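보도자료
배포일: 2024년 2월 9일 금요일
배포 즉시 보도 가능

헬레티(Heletti) 노동조합 "로봇 팔 도입 성과, 아직 믿을 만한 근거 없다"
랄루스(Ralus) 선별 작업장 시험 운영에 대한 조합 입장

헬레티 노동조합은 회사가 랄루스 물류동에서 추진 중인 양팔 로봇 시험 운영에 대해, 현재까지 제출된 자료만으로는 본격 도입에 동의할 수 없다고 밝혔다. 조합은 자동화 자체를 반대하지 않는다. 다만 회사가 사내 설명회에서 내놓은 "단순 반복 업무의 해방"이라는 표현은 현장에서 확인되지 않았다는 것이 조합의 판단이다.

랄루스 물류동 선별 작업장에는 106명이 근무한다. 반품된 완구와 체육용품을 바구니에서 꺼내 상태를 보고 다시 분류하는 일이 주 업무다. 회사는 장비 공급사 와릭스(Warix)와 계약을 맺고 바구니에 담긴 물건을 로봇이 집어 옮기는 공정부터 시험하고 있다.

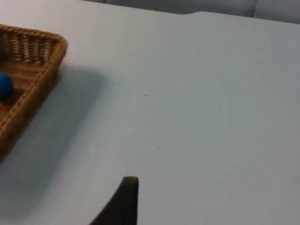 조합이 문제로 보는 것은 시험 조건과 실제 작업 조건의 차이다. 반품 바구니에는 크기와 재질이 제각각인 물건이 뒤섞여 들어온다. 찢어진 포장, 엉킨 끈, 바람 빠진 공도 있다. 숙련자는 손을 넣는 순간 무엇부터 꺼낼지 정하고, 불량 여부도 그 자리에서 가린다. 회사 보고서는 이 판단 과정을 '집기' 한 단어로 줄여 놓았다. 바구니에 공 하나가 들어 있는 조건에서 얻은 결과로 작업장 전체의 인력 계획을 세우겠다면 그 사이를 메울 자료가 있어야 한다.

조합은 지난달 회사에 시험 기록 원본을 요청했고, 요약본 6쪽을 받았다. 요약본에는 시험 횟수가 508회로 적혀 있으나 물건 종류별 결과, 사람이 개입해 다시 시작한 횟수, 장비를 세워 둔 시간은 나와 있지 않다. 성공의 기준이 무엇인지도 밝히지 않았다. 바구니에서 들어 올리면 성공인지, 지정한 자리에 내려놓아야 성공인지에 따라 같은 기록도 전혀 다르게 읽힌다.

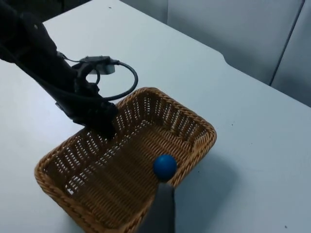
랄루스 물류동 시험 작업대. 파란 공이 담긴 바구니 위로 검은색 로봇 팔이 뻗어 있다. (사진 제공: 헬레티 노동조합)

현장의 변화는 이미 시작됐다. 시험 운영이 시작된 뒤 선별 직원 5명이 작업대 지원 업무로 옮겼다. 이들은 바구니를 제자리에 놓고, 물건을 다시 넣고, 장비가 멈추면 담당자를 부른다. 조합 면담에서 한 직원은 "예전에는 물건을 보고 내가 결정했는데 지금은 기계 차례가 끝나기를 기다린다"고 말했다. 다른 직원은 허리를 굽히는 일이 줄어 몸은 편해졌다고 답했다. 조합은 두 의견 모두 회사 평가에 반영돼야 한다고 본다.

업무가 바뀌었는데도 직무 기술서와 수당 기준은 그대로다. 대기 시간을 개인 실적에 어떻게 계산할지도 정해지지 않았다. 회사는 "시험 기간이라 논의가 이르다"고 답했다. 같은 회사가 같은 시험 기간의 자료를 근거로 하반기 채용 축소를 검토하고 있다는 점을 조합은 납득하기 어렵다.

우아만(Huamán) 사업장의 선례도 있다. 포장 라인을 자동화할 때 회사는 기존 인원의 전환 교육을 약속했지만, 교육 일정은 장비 설치가 끝난 뒤에야 나왔고 야간조는 대상에서 빠졌다. 조합은 랄루스에서 같은 순서가 되풀이되는 것을 받아들이지 않을 것이다.
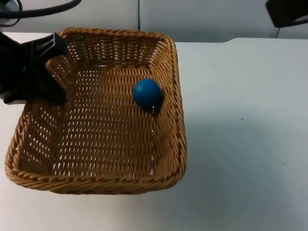 시험 작업대의 바구니와 로봇 그리퍼. 그리퍼는 비어 있고 공은 바구니 안에 있다. (사진 제공: 헬레티 노동조합)

조합이 회사에 요구하는 사항은 다음과 같다.

- 시험 기록 원본과 성공 판정 기준 공개
- 실제 반품 바구니를 그대로 사용한 시험 실시, 조합 참관 보장
- 지원 업무로 옮긴 직원의 직무와 수당 재협의
- 협의가 끝날 때까지 채용 축소 검토 중단
- 야간조를 포함한 전환 교육 계획을 장비 추가 설치 전에 제시

조합은 2월 안에 노사 협의를 열자고 회사에 공문을 보냈다. 와릭스 측에도 기술 설명을 요청했으나 발주처를 통해 문의하라는 회신을 받았다. 회사가 원본 기록을 제출하면 조합은 내용을 검토해 동의 여부를 다시 논의한다.

헬레티 노동조합 소개
헬레티 노동조합은 랄루스 물류동과 우아만 사업장의 선별, 포장, 출하 부문 직원을 대표한다.

문의: 헬레티 노동조합 정책홍보부
사진과 요구안 전문은 정책홍보부에 요청하면 받을 수 있다.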